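The great book shedding, part one

November 20, 2023

So I finally did it. After years of saying "this winter I'll deal with the books," I am dealing with the books. The hallway shelves are half empty, my back is mad at me, and I have eaten an embarrassing amount of toast because the kitchen counter is the only surface I can still find.
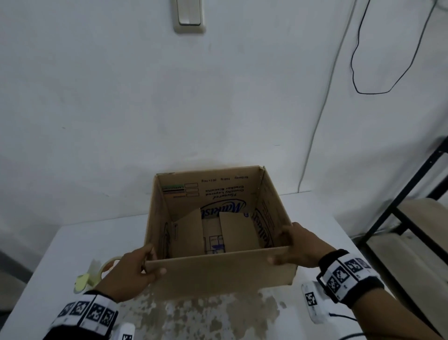
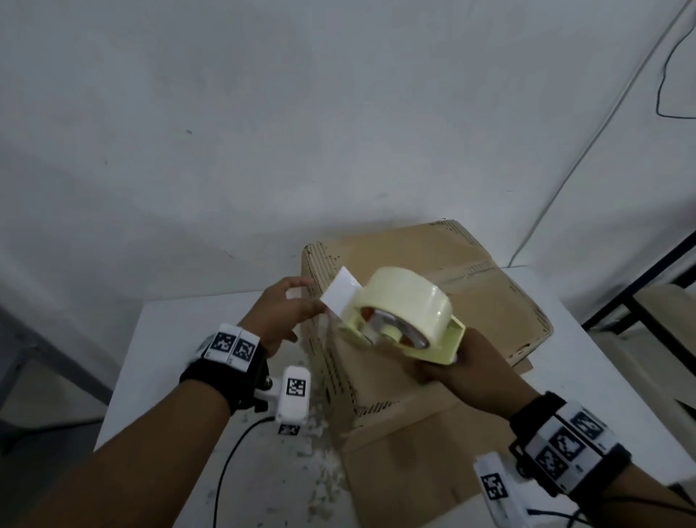 Cracker box, and the tape gun.

Some background for anyone new. When I moved to Tustberg in April I brought everything with me, and I mean everything. The movers charged by weight and the books alone came to 376 dollars, which I paid while muttering that I'd never do that again. Then I unpacked the whole lot and bought more. I have a system for buying books (see it, want it, own it) and no system at all for getting rid of them.

What changed is that my friend Paavo Kallio opened a tiny used bookstore over in Cindar and asked if I had anything for the fiction wall. Did I have anything for the fiction wall! I sat down with the spreadsheet I've kept since college and it says I own 1,110 books. I would have guessed half that. I read maybe 46 a year in a good year, and a lot of those come from the library, so you can do the math on my life expectancy.

I started with mysteries because I thought they'd be easy. You know who did it, off it goes. Except I never remember who did it! I opened a paperback about a drowned surveyor to check, and an hour later I was on page 90 with my tea stone cold beside me, and it was obviously staying. So mysteries are on pause.

Travel guides went much better. I had a guide to the Pokano coast that was so old it gave advice on where to cash traveler's checks. Gone. Three different phrase books for languages I can't say hello in. Gone. I did keep the walking guide with my mom's handwriting in the margins, where she wrote "NO" next to one of the hills and "worth it for the pie" next to a village I have never been able to find on a map.

Cookbooks I'm saving for last. I cook the same five dinners but I read cookbooks in bed like novels, and I'm not ready to talk about that.

The hard pile is what I call the someday pile. These are the books I bought because I wanted to be the kind of person who'd read them. There's a history of salt taxes in there. There's a huge biography in two volumes, and I only own the second one. Þórarinn Dalsgaard from my old book club gave me a collection of Icelandic essays when I left, with a very sweet note inside the cover, and I've felt guilty every time I walked past it. So I made it a rule that any someday book gets one chapter, over breakfast, and then I decide. The essays passed! The second one, about a man who spends a whole winter fixing a clock, made me laugh out loud into my cereal. The salt taxes are going to Paavo, and I wish them well.

A few things I've learned so far, if you're thinking of doing the same:

Small boxes. Books weigh a ton and I learned that the stupid way with a giant carton I couldn't get off the floor. The grocery store gives small ones away if you ask early in the day.

Check between the pages. I've found a bus ticket, a pressed leaf, two birthday cards and a recipe for plum cake I thought I'd lost for good.

Don't let the cat help. Bugti has claimed the bottom shelf in the hallway as a bedroom and now I can't put anything back there even if I want to.

Next up is the poetry, then the big art books that have been holding up my printer. If anybody wants volume two of a biography, email me before the weekend and it's yours. And if you have volume one, please email me faster.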